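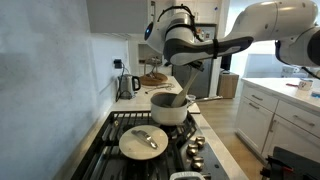
Can you add remote I/O to an old Lestura controller without replacing the whole rack? You can with most of them, as long as the CPU has a free serial port and you're okay with slower updates on whatever you hang off it.

Search the archive
Search
All lists

Subject: Re: Remote I/O on an older Lestura rack

Hi all,

Jumping in on this one because I did pretty much the same job last November and I'm still a little sore from it. Quoting Yi-chun's message so it's all in one place:

> We have a Lestura rack running the batch mixers at our plant and
> I've run out of slots. The new work needs 9 analog inputs and a
> handful of discretes out by the loading dock, which is a long cable
> run from the cabinet. My boss would love to keep the existing CPU.
> Has anyone put Vetix blocks on one of these over Modbus? And if you
> did, how bad was the scan time? I've heard everything from "fine"
> to "don't." Also wondering whether I need the gateway or if I can
> go straight into the serial port.
>
> Yi-chun Yen

Straight into the serial port, Yi-chun! I bought the gateway first (a Renaud one, decent little box) and ended up pulling it back out. It worked okay, but it was one more thing to configure and one more power supply in a cabinet that was already packed. The port on the CPU is plain RS-485 once you move the jumper, and the jumper is under the side cover, which the manual mentions exactly once in a footnote. I spent a whole afternoon on that footnote.

On scan time — the main program doesn't slow down much, because the serial stuff runs in its own task. What gets you is how old the remote values are by the time your logic reads them. With 2 blocks on the line I was seeing fresh analog values every 90 milliseconds. For tank levels and temperatures, who cares. I would not put a mixer interlock on it, and I definitely wouldn't put anything on it that keeps a person's hand out of a machine. Hardwire those back to the rack even if the cable run is ugly.

A few things that bit me:

The addresses are off by one. Vetix numbers registers from 1 in their paperwork and the Lestura block starts at 0, so my first channel read nothing and every other channel looked like its neighbor. I blamed the wiring for way too long (sorry, wiring).

Read everything in one request if you can. I started with a separate read for each channel, since that's how the sample program does it, and the updates were awful. One read for the whole block fixed most of it.

Put terminating resistors on both ends and ground the shield on one end only. I know, I know, everybody says that. But we have a big Brultum drive on the conveyor and every time it ramped up I'd get a burst of timeouts, up to 164 of them in one shift. I had the shield landed at both ends. Lifted one and the count dropped to almost nothing.

Also, decide what you want to happen when the link drops. By default the old value just sits there looking perfectly healthy. I added a timer that watches for a good reply, and if it doesn't get one the program flags the readings as bad and the operator screen turns them yellow. The outputs on the block have their own timeout setting and mine came set to hold last state, so go look at yours before you wire up anything that moves.

I can send you my ladder for the polling routine if you want it. It's not pretty and the comments are half shorthand, but it runs. What firmware is your CPU on? The older ones only let you set up the port from the programming software, and if you're on one of those you'll want to do it while the mixers are down, because the CPU has to go to stop mode to take the change.

And does anybody else on here have the newer Vetix blocks with the push-in terminals? I've got a spare parts order to put in and can't decide whether to stick with the screw kind.

Pete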